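Forums > Manipulation > Data Collection > Glossy table ablation: pose loss or bad contact?

okden_sk
Posting a result before we write it up, because I want the method picked apart first. Task is cloth folding with a hand-held gripper, wrist camera only, no external tracking. Camera pose comes from visual-inertial SLAM run offline. We have 3198 demonstrations after filtering. The policy is a diffusion head on a frozen image encoder, two observation steps, actions expressed relative to the current gripper pose.

The claim: policies trained on demos from reflective tabletops do worse than policies trained on the same number of demos from matte tabletops, and most of the loss is in the approach, before the fingers touch the cloth. Evaluation is 50 rollouts per condition, same cloth, start pose drawn from a fixed list. We score approach, grasp and fold separately. The cloth is yellow with a cartoon print. The glossy condition looks like this, with the window on the far side of the table.
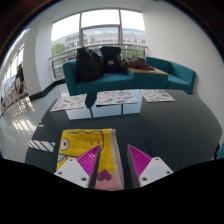
Hernow Lab, Contact and Manipulation Group

My reading is that SLAM picks up features in the reflected window panes and treats them as fixed points below the table. The trajectory still closes, so the drift filter passes it, but height over the surface is off by up to 10 mm in places. A policy trained on that learns to come down at the wrong height.

Numbers by condition will go in the write-up. Interested in whether people buy the mechanism.

kirmizigul7
I don't buy it yet. A flat mirror gives you a consistent virtual scene. Points reflected in a planar surface behave like real points at the mirrored position, so a static window reflection should not bias pose at all. If the table is flat to within a millimeter, the reflected features are as good as any others.

okden_sk
Agreed for an ideal plane. A tabletop sags, and the finish has some waviness. Small slope errors move the virtual point a long way when the real window is several meters off. The virtual point also shifts with viewpoint, and that is the part bundle adjustment can't absorb.

kirmizigul7
Then show it on reprojection residuals. Split the map points into those that triangulate below the table plane and those above, and plot the residual against viewing angle. If your story holds, the lower set has a trend with angle. If it doesn't, you have a contact problem. Cloth slides more easily on a polished top and your fold score falls for reasons unrelated to pose.

slamdunce
Second the residual plot. Also mask the tabletop and rerun SLAM on the same recordings. Same images to the policy, only the poses change. It's the cheapest control you have and it separates the two explanations cleanly.

okden_sk
Masked rerun is in progress. Problem is that with the table masked, the low part of the approach loses tracking in a fair number of demos. There isn't much texture left when the fingers and the table take up the lower half of the view. We put printed sheets on the table along the far edge to help with that. They help while they are in view.

s_kozan
Sevim Kozan here, I ran part of the collection at Skusodach. Two details that matter for the comparison.

First, the start of each demo is higher and further back than most people assume. Operators hold still at the start so the inertial terms settle, then move in. During the hold the room dominates the view, so initialization rests on the window frames, the seating and the wall. 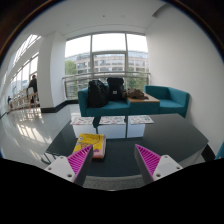

Second, the hold was not the same length in both conditions. The matte demos were collected in February by operators who had already done the glossy ones. They were faster and held for less time. I logged the hold length for 200 demos in each set and can share the file.

kirmizigul7
That is a confound, and a bigger one than the table finish. You compared experienced operators on matte against new operators on glossy. Approach quality is exactly what improves with practice.

okden_sk
It's a confound, yes. I had treated operator order as balanced because the operator IDs are the same in both sets. I shouldn't have. We can subsample the last demos per operator in the glossy set and the first per operator in the matte set and see if the gap shrinks.

o_weerasinghe
Subsampling gets you part of the way. At 50 rollouts your interval is wide, and if the gap halves you won't be able to say much. I would collect a small crossed set: same operators, order swapped, same table with and without a matte sheet laid over it. Same friction issue applies to the sheet, so score the approach alone and stop the rollout at first contact.

One more question. Is gripper width in the observation? If width comes from markers on the fingers, glare from that window could upset it, and you would see that as an approach failure too.

okden_sk
Width is in the action, not the observation. Good point on glare though. I'll check the rate of dropped width readings per condition.

Stopping at first contact works for us, the scoring script already has that event.

slamdunce
Still think the mask test comes first. If masked and unmasked poses agree on the demos that keep tracking, the reflection story is dead and you can skip the crossed set.

o_weerasinghe
Disagree. The demos that keep tracking under the mask are the easy ones. Agreement there tells you very little about the rest.

s_kozan
Hold length file is uploaded to the project folder. Column three is seconds, column four is operator. Ignore rows with a blank in column four.

okden_sk
Got it. Residual plot and dropped width rates first, then the crossed set. Will reply in this thread.

Related threads
Relative or absolute actions for wrist camera policies
IMU to camera time offset drifts during long sessions
Soft ribbed fingers: how often do you replace them?
Filtering demos by SLAM confidence
Frozen encoder or fine-tune with small cloth datasets

This forum uses cookies to keep you signed in and to remember your display settings. By continuing to use the site you accept this. Accept | Settings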